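About Louro Linen & Laundry

Louro washes, dries, folds and returns clothing and household linen for homes, guest houses and small care providers in and near Trallerthorpe. We opened with two machines and a borrowed van. The business was started by Custódio Serrano and Berwyn Phillips, who had worked together in a hotel laundry and wanted to do the same job on a smaller scale. Custódio still runs the wash floor. Berwyn looks after accounts, collections and complaints.

What we do

We handle 600 bags in a normal month, and more in March when the guest houses get ready for the season. Each customer's washing stays together from collection to return. It is sorted by colour and by the care label, then washed, dried and passed to the folding tables.

Folding takes up more of our day than washing does. A towel or pillowcase has four corners and is quickly done. Garments come out of the dryer twisted, with sleeves caught inside the body, and have to be opened out before anyone can make a first fold. We use pale tabletops, kept clear in the middle, with finished pieces stacked to one side and a basket for what is still to do.

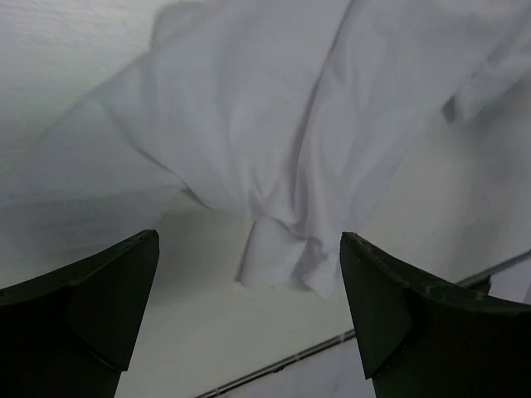
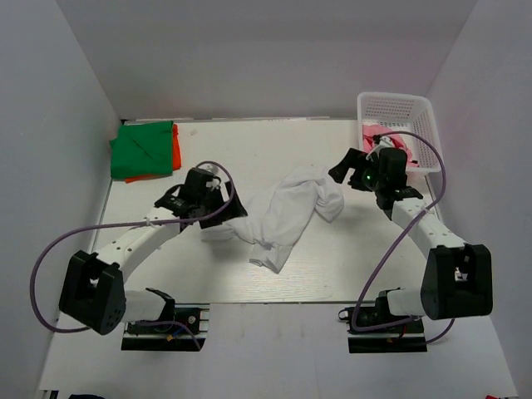 Trallerthorpe Trade Pages, Issue 30, p. 283

White garments are folded on their own where we can manage it, and the table is wiped down first. Shirts and tops go face down, sleeves in, then up from the hem. If you prefer another fold, write it on the bag tag – we keep a note of it for next time. Socks are paired but not balled.

Who we are

Vira Moroz is in charge of the folding room and trains everyone who joins it. New starters spend their first fortnight on towels before they move to clothing. Rodrigo Lobo drives the van and covers the counter at lunch. Américo Rocha does repairs and alterations two mornings a week, mostly buttons, hems and zips.

Where to find us

Our counter is on Wimow Lane, next to the tile shop, and is open from 7.30 am. Bags handed in before 10 am are usually ready the following afternoon. We collect free of charge within Trallerthorpe and from Terkow on the other side of the river – please leave bags inside the porch if rain is forecast. Duvets and curtains need an extra day.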